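# Brundix sim pack – worth paying for?

**tolworth_k** – Jan 26, 2022

Has anyone here bought the Brundix tabletop pack? It's the add-on for Flistden with the arm model, a bench and a set of block and cylinder props. The listing says 300 for a single seat. I do pick and place work on small parts and I'd like to stop wearing out the real gripper every time I change the planner. The sales page is thin on contact behaviour and the manual is only supplied after purchase.

Main things I want to know: does the gripper hold a cylinder without it creeping, and can I swap the props for my own meshes?

---

**servo_moth**

Bought it last year. I paid 245 through the upgrade route from Cassim, so check whether you qualify.

Own meshes: yes, but they must be convex or you have to split them yourself. The importer accepts a concave mesh without complaint and then wraps it in a hull, so a cup becomes a solid plug. There is a log entry for it at the lowest warning level, which is off by default.

Creep: depends on your step size. At the default of 2 ms a gripped cylinder slides down slowly over a long hold. Halve the step and most of it goes.

---

**pallet_nine**

> Halve the step and most of it goes.

And the run takes twice as long. I wouldn't call that a fix. The friction model is a plain cone with no torsional term unless you turn it on per object, and the docs put that on a page about wheels. Blocks are fine because you get a patch of contact. Cylinders held upright will spin about the grip axis with very little load.

I went back to Beduta for this reason. Uglier, slower to set up, but the contact output agrees with what I measure on the bench.

---

**servo_moth**

Torsional friction is one tick box per prop and it can be set in the template. I've had it on since the second week. With it on I can't get a cylinder to spin at any speed my real arm can reach.

Beduta is free to disagree with me, but it also took me 30 minutes to load a bench and an arm in it.

---

**pallet_nine**

What value did you use? With the one they ship I got sticking instead. The part stayed on one finger after release, then dropped when the arm retracted.

---

**servo_moth**

Lower than shipped. I'd have to look it up, the project is on the other machine. Sticking on release I have seen, but only with the finger pads set to soft.

---

**tolworth_k**

Useful, thanks. Mine will be mostly upright cylinders and short bars, so the torsional point matters. How does it behave with parts close together? My real layouts are untidy and the gripper often has to go down between two parts with little room either side.

---

**greyfen**

I can answer that one as it is nearly all I use it for. The planner does respect clearance around neighbours, but the margin is a single global number. Set it wide enough to be safe near tall parts and it will refuse to go near low ones. I run two profiles and switch between them in the script. Crude, but it has been stable.

Thin bars are the weak spot. The collision shape is padded on all sides by the same amount, so on a slim part the padding is a large share of the width. The fingers close on the padding and the rendered part looks as if it has a gap each side. Set the padding to zero for those and accept a bit of jitter at rest.

Lighting is basic: one hard shadow from the arm. If you train a vision model on the renders, vary the light yourself or it will learn the shadow.

---

**pallet_nine**

Agree on the shadow. We had detections fail whenever the elbow shadow ran up to a dark block. Same scene with the light moved, no trouble.

---

**halfduplex**

Slightly off topic, but is the licence still tied to a network card? That was what put me off in the first version.

---

**servo_moth**

No, it's an account login now. It wants to check in every 30 days. Works offline in between.

---

**tolworth_k**

Right. I think I'll ask Brundix for a trial seat and run my own cylinder test with torsional friction on and off before I pay anything. If they say no I'll look at Beduta, setup time or not. @servo_moth, the friction value would be handy if you get to that machine.

@greyfen, could you post a typical layout of yours? I'd like to compare the spacing with mine.

---

**servo_moth**

Will do. Ask them about the February release while you're at it – the importer warning was meant to be raised to a proper error in that one.

---

**greyfen**

Overhead view, stock lighting. The cream cylinder right beside the gripper is the sort of neighbour I use the narrow clearance profile for. 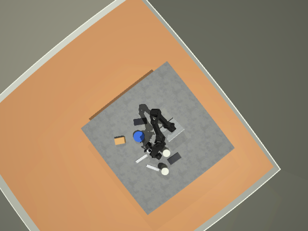

*Mixed layout with blocks, cylinders and two slim bars, arm down among the parts.*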